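Good Habits for Two-Arm Simulation Scenes: How We Set Up the Jewelry Task

If you have ever picked up a simulated robot task made by someone else and spent a whole day working out what "success" meant, this page is for you. Mwajuma Minja and I have been tidying up the tabletop tasks in Firnetton, our little shared library, and we now have a set of house rules that every new task follows. I love these rules! They are short, they are easy to check, and they have made our test runs so much easier to compare.

I'll go through them using the jewelry task: two arms, an open box, a tray and small things that are easy to drop.

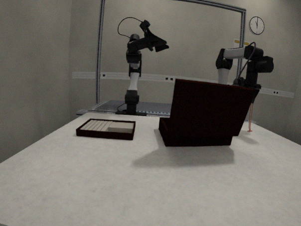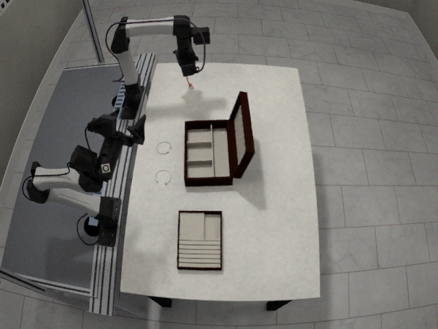
Two views of the jewelry task setup.

What you need before you start

You should have a scene that loads without warnings, both arms answering to joint commands, and a plain text file for the task card. That's it. You can write the card in any editor. Ours is called task.txt and sits in the same folder as the scene.

Rule 1: Write the goal as a state

Start the card with one sentence that says how the table should be when the task is done. Leave the motion out of it. "Both rings are inside the box and the lid is closed" is a good goal. "Pick up the rings, put them in and shut the box" is a script, and it quietly rules out every clever thing a policy might come up with (handing a ring from one gripper to the other, for instance).

Then list the tolerances under it. How far closed is closed? We say the lid angle must be under a limit that the card gives in degrees, and the reading has to hold for 60 simulation steps in a row. A lid that bounces shut and pops open again doesn't pass.

Rule 2: Name things once

Every object gets one name, and that name is used in the scene file, the task card and the logs. Lowercase, underscores, no numbers unless there are two of a kind. So: jewelry_box, jewelry_tray, ring_1, ring_2. For the arms we use arm_a and arm_b and never "left" or "right". Left and right flip as soon as you look from the other side of the table, and I have personally lost an afternoon to that one.

While you are at it, write down the base frame. Ours has its origin on the tabletop with z pointing up. Put it on line two of the card, where people will see it.

Rule 3: Agree on who owns which space

Two arms that share a table need traffic rules, in simulation too. We split the workspace into three zones: one for each arm, and a shared one in the middle. An arm has to ask for the shared zone before entering it and give it back when it leaves. The request is just a flag, so you can add it in an hour or so.

Set the minimum distance between the arms on the card as well. We use 64 millimeters between any two links, checked at every step. Going under that limit ends the run as a safety stop, and a safety stop counts as a fail even if the goal was reached a moment later. Jyoti Lodhi argued hard for that last part and I'm so glad she won. The scores dropped for a week or two and then the policies got noticeably more polite.

If you plan to move to real arms later, remember that a distance check in a simulator is only a good habit. It doesn't replace a proper risk assessment of the real cell, done under whatever safety standards apply where you work.

Rule 4: Randomize on purpose

Pick what may vary and write down the range. For this task we shift the box and the tray a little, turn each of them by a small angle, and scatter the rings inside a marked area. Everything else stays put — table, arm bases, lights, camera poses.

Two things to check here:

Does every start position leave the rings reachable by at least one arm? Run the reach test on the corners of the area first. Corners are where it breaks.

Can any two objects start out overlapping? Small parts that spawn inside a box wall will shoot across the room. It's funny the first time.

Save the seed with every run. If the log has no seed, we throw the log away.

Rule 5: Pin your versions

The card lists the simulator version, the robot model version and the physics step. Change any of them and the task gets a new number. Jewelry task v2 and v3 look identical on screen, and their scores can't be mixed. We learned this in July, when a small update to the contact settings made thin objects easier to grip and everybody's numbers went up overnight. What a happy morning that was, for a few hours.

Rule 6: Run enough, and report all of it

We run 500 episodes per policy. Report the full number, the number of passes, and how the fails split up: dropped object, time out, safety stop, other. An example line from a card:

episodes 500, pass 475, dropped 14, timeout 8, safety 3, other 0

If "other" goes above zero, watch those episodes before you publish anything. They are the best ones to watch anyway. You'll find hinge limits set wrong, rings that balance on edge, all sorts of lovely stuff.

Rule 7: Have someone else run it cold

Give the folder to a person who hasn't seen the task and say nothing. They should be able to load it, run ten episodes and tell you what the goal is from the card alone. Each question they ask becomes a line on the card. Mwajuma does this for my tasks and I do it for hers, and we still catch something nearly every time — a missing unit, usually.

Adding a task of your own

Copy the folder called template, fill in the card from top to bottom, and run the checker script. It reads the names, the zones and the version lines and complains about anything that's blank. When it stops complaining, send the folder to Jyoti along with the name of your cold tester.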